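Jellside Equipment Reuse Forum
Board: Desktop Teardown and Parts Recovery
Topic: Order of removal for office towers

fabugri_coordinator
Colleagues,

The reuse program at Jellside will receive a further delivery of retired office desktops in May, and the written procedure for opening and stripping them is due for revision. The present text instructs staff to remove the power supply first. Several of you have objected to this at the bench. I would ask that objections be entered in this thread so that they can be considered before the revision is issued.
Fiifi Abugri
Desktop Coordinator

tamihana_bench
Thank you for opening the matter. The Tamihana site does not follow the current order and has not done so for 2 years. We remove the drives first, then expansion cards, then memory. The power supply comes out last. With the supply still seated, the case stays steady on its side and the staff member has both hands available.

Flanton Stores
Flanton must disagree in part. A supply left in place keeps its leads draped across the board, and our staff have caught memory latches on them. We have recorded 3 damaged latches under the drives-first order and none under the present one. We would not support a change on grounds of convenience.

tamihana_bench
With respect, 3 latches in how many units? The figure is of little use without a total.

Flanton Stores
The total is 3000 units, counted from the start of the present contract. I accept that the rate is low. The latches are nevertheless a cost we did not have before.

plusis_records
Speaking for the records desk at Plusis, the order of removal matters less to us than where the parts are put. We regularly receive drives with no indication of which case they came from. A drive must be logged against the asset number of its case before it is sent for erasure, and a pile on the bench does not allow that.

tamihana_bench
That is a fair point. Our practice is to keep a part holder directly beside the case, one holder to one case, and nothing leaves it until the log sheet is signed. The drive stays in its tray and stands upright, and a card goes next to it on its edge. The tower itself lies flat with the side panel off and the opening facing up.

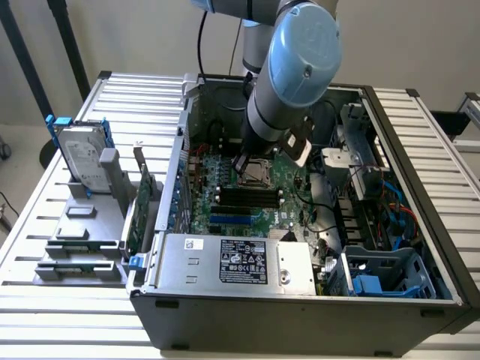
The arrangement takes up more of the table than a stack would, and we have had to limit each table to a single case at a time. We consider the loss of space acceptable. Logging errors at our site fell to 5 in the last reporting period, and all of them concerned memory, for which we have no satisfactory holder.

plusis_records
Memory may go in a labeled antistatic bag clipped to the log sheet. Plusis can supply the bags on request.

Flanton Stores
We have no objection to the holder. Our objection to the order of removal stands. If drives are to come out first, the procedure should require that the supply leads be unplugged from the board and tied back before any memory is touched.

tamihana_bench
We could agree to that wording, provided that the supply itself may stay in the case until the end.

fabugri_coordinator
I will draft the revision on that basis: drives first, leads tied back, memory bagged, supply last. Flanton's reservation will be noted in the cover memo. Comments on the question of case screws should be posted under a separate topic.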